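May - hatchery notebook, Skurkus station

Smoke from the ridge was thick by early morning. Intake water at the Tatau weir was still clear, no ash on the screens. Oxygen in the lower raceways held at 9 mg/L through the night, so we left the aerators on the normal setting.

Moved the small steelhead first. Tank truck took 1,029 fish to the Aryee ponds in one load, with 481 more in the second. Lost a few in the second load, all from raceway C, which had the gill trouble last month. Put the dead ones in the freezer for the vet.

Scale card for the second load is smudged. I read it twice and got the same count both times, but somebody else should look at it before it goes in the Trandance sheet. 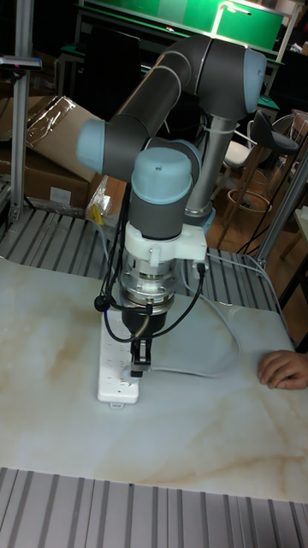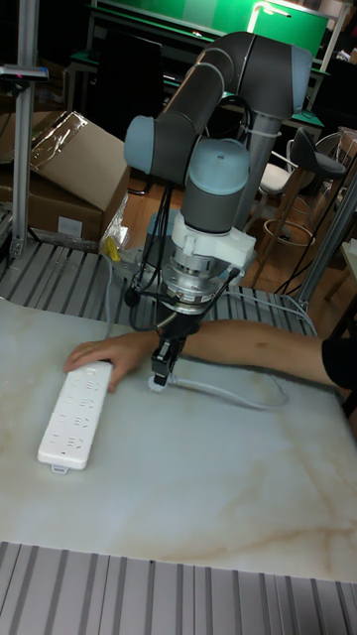
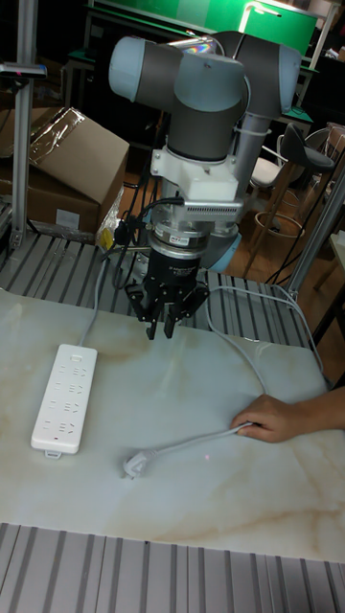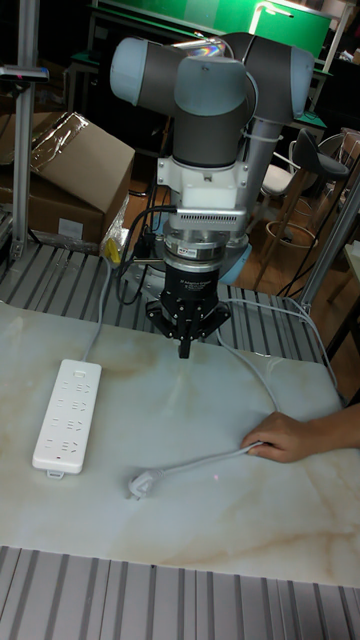 Still to move: 2,146 coho in the upper raceways. They were fed yesterday afternoon, so I'd like to hold them off feed until tomorrow before loading. If the road closes sooner we go anyway, at lighter density.

Backup pump started on the third pull. Fuel line weeps a little at the clamp - tightened it, check again tonight. Spare clamps are in the blue drawer, wrong size for the big hose.

Aryee wants water temperature at both ends for each load. Forgot it on the first one. Second was 11.5 C leaving and 12 C on arrival.

Next reading at 6 pm.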